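# Hidum Script Binder, second edition

The Hidum is a ring binder for writers who work on paper: film, television, radio or stage. It holds a full feature draft with notes and stays flat when open, so you can mark up a page at a read-through without holding it down.

The first edition sold out in April. This one has a stiffer spine and a wider pocket inside the back cover.

## What you get

- One A4 binder with 2 rings
- 54 scene cards, ruled on one side and blank on the other
- 76 sheets of punched draft paper
- A set of act dividers with write-on tabs

The cards are the same size as those in the older Grenderero box, so you can mix the two. Card refills are sold separately -- ask for "Hidum plain" or "Hidum ruled".

## Using it for a script

Most people put one scene on each card and lay them all out before typing anything. Write the location at the top, who is in the scene underneath, and what changes by the end. Leave the back for notes from your reader or producer.

Radio writers may prefer to use the blank side for sound cues. The ruled lines are a bit tight for that. 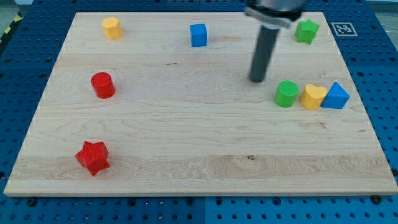
## Covers

The binder comes in two covers. Aranda is a soft grey cloth and marks fairly easily. Dronwood is a dark green wipe-clean board, and the better choice if it will live in a bag. The insides are identical.

## From a user

"I run a small writers' group and we pass the binder round the table. The rings have held up well. I would like more dividers, as four acts and a teaser is a squeeze." -- Abdelkrim Bouazza

## Orders and returns

Orders are packed by hand and sent by second-class post. Unused binders can be returned in their wrapping for a refund. Opened card packs cannot be returned unless they are faulty.

Page updated 11/01/2025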